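The Salt Year Books

The Salt Year Books are a series of three young adult novels by Valentin Surdu. The series follows Nava, a sixteen-year-old who moves with her father to the fishing town of Dulter after her parents separate. The individual titles are The Salt Year, Low Water and The House at Grerkus.

Plot

In the first novel, Nava arrives in Dulter in August, a few weeks before school starts. Her father has taken over a closed ferry office and plans to turn it into a bakery. While clearing out the upstairs rooms, Nava finds a box of almost 200 letters addressed to a girl named Ilse, none of them opened. She begins reading them in order and tries to work out who sent them. Her only help comes from Tam, a classmate who works on his uncle's boat and who wants the letters left alone.

Low Water picks up 6 months later. Nava knows by then that the letters were written by Tam's grandfather, and the friendship between the two has ended over it. Much of the book takes place during a storm that shuts the harbor. Her mother comes to visit on a Saturday and is unable to leave, and the two are forced to talk about the divorce for the first time. 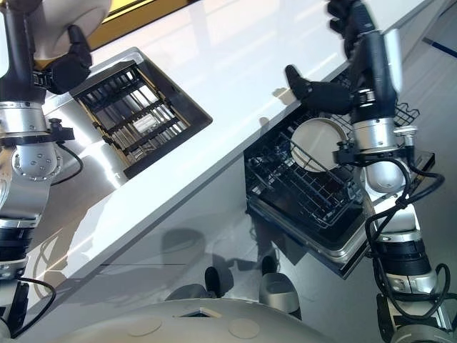

The House at Grerkus is set during Nava's last year of school. She travels inland to the village of Grerkus, where Ilse is still living, and brings her the letters. Ilse refuses to read them. Nava stays on as a summer lodger, and the later chapters alternate between her own account and Ilse's memories of Dulter as a young woman. The book closes with Nava back at the bakery, undecided about college.

Background

Surdu wrote the first draft of The Salt Year as a single long story for adults, told by Ilse. He moved the point of view to Nava after two publishers turned the manuscript down. The early version ran to more than 400 pages, and parts of it were later reused as Ilse's chapters in the third book. Dulter is based on several harbor towns where Surdu spent summers as a child, though the street plan printed inside the covers is made up.

The series was published by Flakeo, a small press that had mostly put out poetry before then. Surdu has said that he did not plan a third volume and started it only when readers kept asking what had happened to Ilse.

Style

The novels are told in the first person and the present tense, apart from Ilse's chapters, which are in the past tense. Each chapter of The Salt Year opens with a few lines from one of the letters. Low Water drops this device, and the letters are barely quoted until the final book.

Reception

Reviews of The Salt Year were mostly favorable, with praise for the scenes between Nava and her father. Several reviewers found the middle section slow. Low Water had a cooler response, and some readers objected to Tam's absence from the first half. The House at Grerkus is generally considered the strongest of the three, although its open ending divided fans of the series.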